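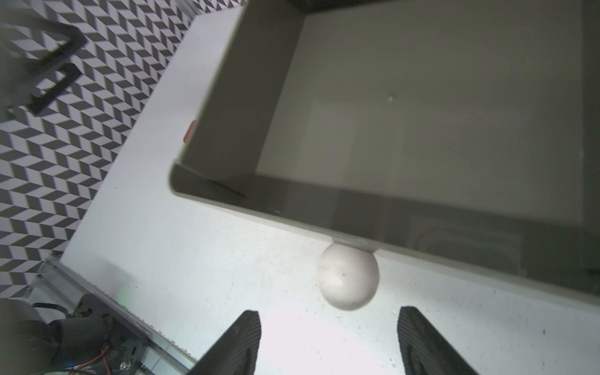

How long before the Plorkix teleop kit gives you demos you can train on? An afternoon if your arm is already on the supported list, a weekend if you have to do your own mapping. Mine was on the list and I still lost most of Saturday to the firmware.

By Feven Mekonnen
February

Search reviews Go

Quick one, I have a deadline. Plorkix is a small leader arm you hold in your hand, the follower copies you, a box in the middle records joints plus whatever cameras you plug in. Bought mine through Zeleke for the lab bench at Pumgate. Two months of use, mostly pick and place. Ball goes in the bin, over and over. Glamorous.

Setup. The clamp is good. Leader arm clamps to the table edge and stays put. Cables too short. Seriously, bring extensions. Calibration is a hold-this-pose, press-the-button routine, then another pose, and if you bump the thing between poses it doesn't warn you, it just saves garbage. Did that twice.

Feel. Better than I expected. Light, a bit of friction in the elbow, trigger for the gripper is springy and you get a decent sense of how far closed you are. No force feedback at this price. So you learn to watch the wrist view and stop squeezing when the fingers stop moving. Round stuff is the hard part. Come down a hair off center and a ball just squirts out sideways and then you're chasing it. Got better by slowing way down for the last bit of the approach, and the policy picked that habit up as well, for what its worth.

Lift over the bin wall is where I wasted demos. I kept clipping the rim becuase I was cutting the corner to save time. Go up first, then across. The robot will copy your laziness exactly.

Recording. Up to 300 episodes on the internal card, then you have to offload. Offload is slow. The delete-last-take button on the leader handle is the best thing on the whole kit, I want it on everything I own. Replay works fine. Labeling screen is ugly, does the job. One crash, lost 15 takes, not happy.

Hand guiding mode: there is one, you push the real arm around directly. Used it for a day. Fine for teaching a couple of waypoints. For camera-based training your hands end up in every shot, so I went back to the leader.

Versus the Ukora: Hagos Gashaw has one at the next bench and let me drive it for a morning. Smoother wrist, nicer software, way more money. His grasps looked cleaner than mine. Could be the arm, could be Hagos.

Support answered in 7 days. Polite, useful, too late.

Would I buy it again, yes, with longer cables and the old firmware. Don't update before a big session. If you're doing anything delicate where you need to feel contact, skip it and save up.

Will add notes on the foot pedal when it shows up, still on backorder.

15 shares
2 comments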